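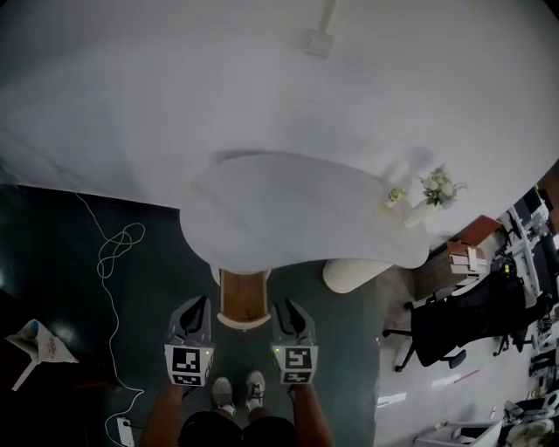 Why do cut flowers stand in water?

When you pick a flower, you take it away from its roots. The roots were its mouth. But the flower does not stop drinking! It can still pull water up through the stem, if somebody gives it water to drink. For this we have the vase.

Inside the stem

A stem is full of very thin tubes, thinner than your hair. They work like drinking straws. Water goes up through the tubes to the leaves and to the petals. From there, a little water escapes into the air through tiny holes. You can't see it go. When it leaves, it pulls more water up behind it, like a long chain. So the flower drinks all day, with no pump and no heart.

If the water is finished, the petals and leaves become soft and hang down. We say that the flower wilts.

Tall vase or short vase?

Flowers with long stems need a vase that can hold them up. If the vase is too low, they fall over the side. Flowers with short stems like a short pot or a small glass. In a tall vase they would slide down inside and you would see only the tips.

A vase also must be heavy enough. A big bouquet in a light vase can tip over, and then the water is on the table, and soon on the carpet too. If a cable or a power strip is on the floor near the table, ask an adult to move it before you bring the water.

Where to put the flowers

Choose a place with light, but not in hot sun and not beside a heater. Look also at the shape of your table. Some tables are square, some are round, and some have a wavy edge like a kidney bean. On a wavy table, the flowers can stand at one end, and the rest is free for drawing or for a snack. In front of a plain white wall you get something extra: the shadows of the leaves and petals. Move a lamp and see how the shadows change!

Try it: the flower that changes color

You need:
2 white flowers with long stems (carnations are good)
2 glasses
500 milliliters of water
blue food coloring
an adult with scissors

Pour half of the water into each glass. Put 11 drops of color in one glass and nothing in the other. Ask the adult to cut a small piece from the end of each stem. Put one flower in each glass and wait until the next morning.

Look at the edges of the petals. Where do you find the blue? Draw both flowers in your notebook and write the time beside each drawing. Leave them one more night and draw them again.

Words to remember

Stem: the part that holds up the flower and carries water.
Petal: one of the soft, often colorful parts of a flower.
Wilt: to become soft and hang down.
Bouquet: a bunch of flowers put together. You say it "boo-KAY."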